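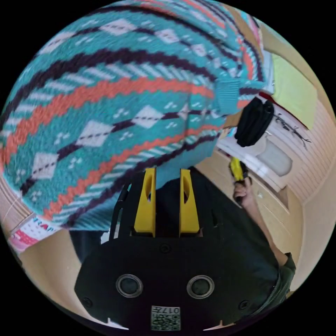 4.2 Folding patterned knitwear

Use these steps for sweaters going into a Stultelis drawer insert.

1. Close any buttons or zippers and lay the sweater face down.
2. Smooth the body from the center out. Do not pull on the ribbing.
3. Fold each sleeve straight across the back, cuffs flat.
4. Fold both sides in until the panel is almost 6 inches wide.
5. Fold up from the hem 2 times.

Note: On striped knits, line up the bands at the side seams before step 4.

Caution: Do not stack more than five heavy sweaters in one insert. Do not hang them on Nerkitz clip hangers.

For cotton shirts, see 4.3.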